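Module report: overdraft charges and how students understand them

## 1. What we set out to do

The project looked at how first-year students read the charges on their current accounts. We picked arranged and unarranged overdrafts because everyone in the group had one and we had each explained it differently at the first meeting. We used two account leaflets, one from Brunodard and one from Kostiuk, and a budgeting app called Kinura that shows the cost of borrowing by the day.

## 2. Method

We gave out a paper questionnaire in the library foyer and the Skarnora halls. 60 students filled it in. The first part asked what they thought an overdraft was. The second gave them a short extract from one of the leaflets and asked them to work out what a person would pay for going overdrawn by a set amount for 13 days. Calculators were allowed.

We then held a group talk with 4 of the students on a Saturday morning. Notes were taken by hand and typed up the same day.

## 3. Results

Most people could say that an overdraft was a kind of borrowing. Fewer could say what it cost. The Brunodard leaflet gives a yearly rate and leaves the reader to turn it into pounds. The Kostiuk leaflet gives the yearly rate as well, but has a small table under it with worked amounts, going up to £700. Students who had the table mostly read the answer off the nearest row, even when the number of days was different. This gave them a wrong figure, though usually closer than the answers from the first leaflet.

Several people left the sum blank and wrote a note in the margin. The commonest note was that they would just check the app.

The word "arranged" also caused trouble. Some took it to mean that the bank had arranged the overdraft for them without being asked, and that it was therefore free. Neither leaflet explains the word on its front page.

## 4. Group talk

The talk covered the same ground but we learned more from it. Students spoke of the overdraft as part of their balance - money that was there to be spent before the next loan payment came in. Two of them had never looked up their limit. The daily figure in Kinura was liked, mainly for being in pence.

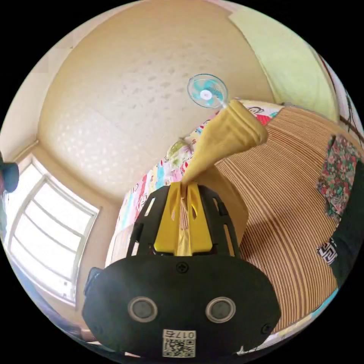

One student said she had been charged twice in her first term and had put it down to a mistake by the bank, until she read the leaflet in our session and saw that both charges were in it. She thought a text message on the day would have been more use to her than any leaflet. The others agreed, but one pointed out that he ignores most messages from his bank already.

## 5. Limits

The sample was small and came from one campus. We did not ask about income, so we can't say whether students who borrow more understand the charges better. The two extracts were also different lengths, and we should have cut them to match.

## 6. Further work

We would like to repeat the sum with the same table in both leaflets and a plain definition of "arranged" at the top. The questionnaire and the typed notes are in the appendix.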